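The Long Table at Brultstead

The reading room of the Brultstead Public Library closes at 5 p.m. in winter, yet the lights at its north end often burn later. Under a program begun last December, residents may reserve the long table for supper, study or conversation, at no charge and with few conditions.

The program was proposed by Yiran Qiu, the library's director of public services, after a survey of 3000 households. Many respondents reported that they ate alone on most evenings. "We had a building with heat, light and chairs," Ms. Qiu said. "The question was whether we were willing to leave the door open."

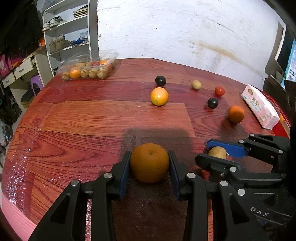 The board approved a trial of 24 evenings. Attendance was modest until the Lu Street bus route was extended, after which the list of reservations filled within weeks. Guests bring their own food and clear their own places. Cooking is not permitted.

Shared tables have a long history in the district. The former Grudik mill maintained a dining hall with seats for 60 workers, and its rules on noise and punctuality are preserved in the library's local collection.

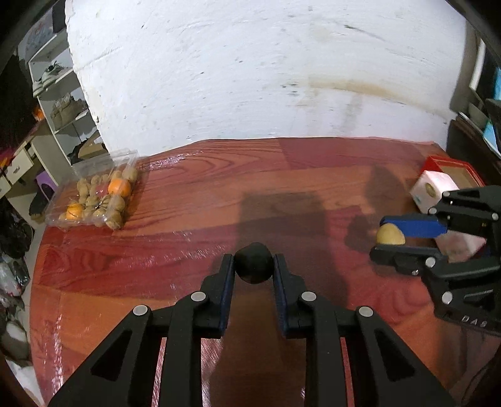

A black ball held above a reddish tabletop.

Yuzhen Liao, a retired teacher, attends with two neighbors she had not met before the winter. They read aloud after the meal, usually from travel writing, and have lately turned to letters.

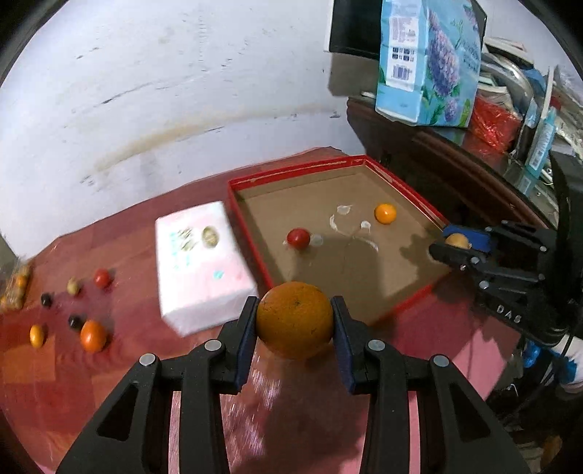

Plans for the Coming Year

The library intends to offer a second table at its Plarkeo branch. Funding has been secured for evening staff, although the hours remain under review. Residents may submit comments at either front desk.

Related Articles
The Mill Hall and Its Rules
Evening Buses in Brultstead
A Reader's Guide to Published Letters

Contact the Editors | Copyright, all rights reserved | Back to top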